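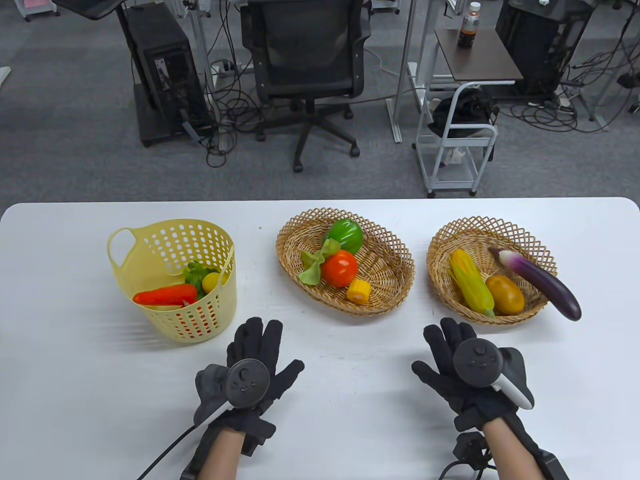 Chapter 2
Sorting and Storing Vegetables

What this chapter covers
Sorting by type. Choosing a basket. Packing order. Moving a full basket without bruising what's in it.

Before you start
Clear table, wiped down. Baskets out in a row, all within reach. Put everything where you can see it, then sort. Most beginners pick up the first carrot and start packing, and end up unpacking again ten minutes later.

2.1 Why sort at all

Vegetables don't all keep the same way. Leafy ones wilt and crush. Roots are tough but like the dark. Tomatoes bruise, and lose flavour in the cold. Corn is best eaten soon after picking, husk left on until you need it. Mix the lot in one deep tub and the lettuce pays for it.

The growers' market at Privville used to take everything in one crate per stall. Now it's split at the table, before anything goes out the back. Slower at 6 in the morning, far less in the compost by noon.

2.2 Baskets

Two kinds come up again and again in this book.

Plastic, with holes. Light, rinses clean, dries fast. Good for anything with soil still on it. Check the handle before you load it up.

Woven wicker. Lets air through, looks nice on a counter, harder to clean. Line it with a tea towel if the weave is rough, espcially under tomatoes. An open rim is handy for long items like eggplant, which can poke out past the side without harm as long as nothing gets stacked on top.

The Zenwood oval basket used in our exercises is 600 grams empty. Weigh your own and write it on a tag underneath. You'll need the figure in 2.4.

2.3 Packing order

Heavy first, potatoes and the like. Then firm: carrots, peppers, corn. Soft things after that, tomatoes stem side down. Leaves last, standing up at the back or laid loosely over the side. Don't press.

Leave some room. A basket filled to the rim is a basket someone will squash.

A note on colour. Green pepper next to green leaves is easy to miss when you're in a rush, so put something red or yellow between them. Small trick, saves time at the counter.

2.4 Net weight

Full basket on the scale, take away the empty basket. If the scale reads 972 grams and the basket is 600, you have 372 grams of vegetables. Do this before adding a cloth, or add the cloth to the tag weight. People forget the cloth.

Key words
Net weight, rim, lattice, bruising, wilt

Try it
Work in pairs. Pack one plastic and one wicker basket with the same vegetables, carry both across the room, unpack. Which one shifted more? Write down what moved and where it ended up. Answers are discussed on page 21, along with the Harju storage chart, wich you should copy into your notebook before starting Chapter 3.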